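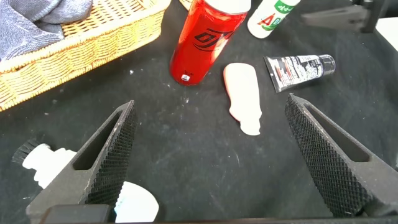 What goes in which basket? Wash things in one, food and drinks in the other, and anything arguable waits on the black cloth.

Workshop notebook > Sorting > Monday
Home | Notebook | Bench pages | Search

Nanna Frandsen wants two baskets to cover it. I doubt it. The cleanser tube says 100ml and has a clear cap, and she'd store it cap down.

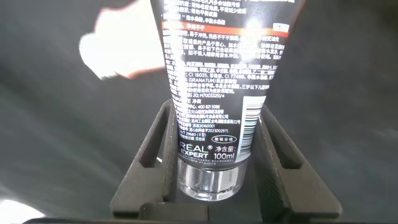 Fine in a tall cup, but a basket with low sides won't hold it up – it will end up lying down like everything else. I've asked for 4 baskets and expect to be told no.

The towel is the other problem. Folded, it behaves. Crumpled, it takes the room of three bottles. 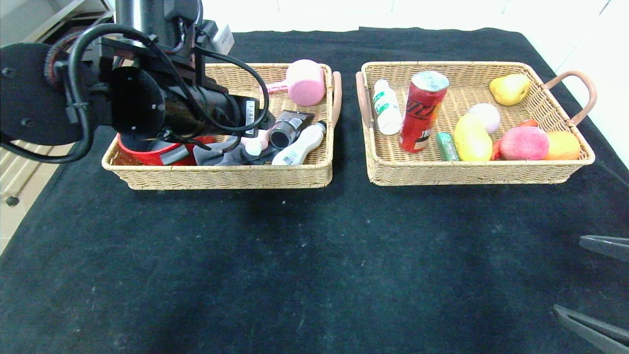
Fruit with drinks I can live with, though I'd keep the pear away from the can. Try again at 10, towel last. Not convinced.

Shares 4 | Comments 12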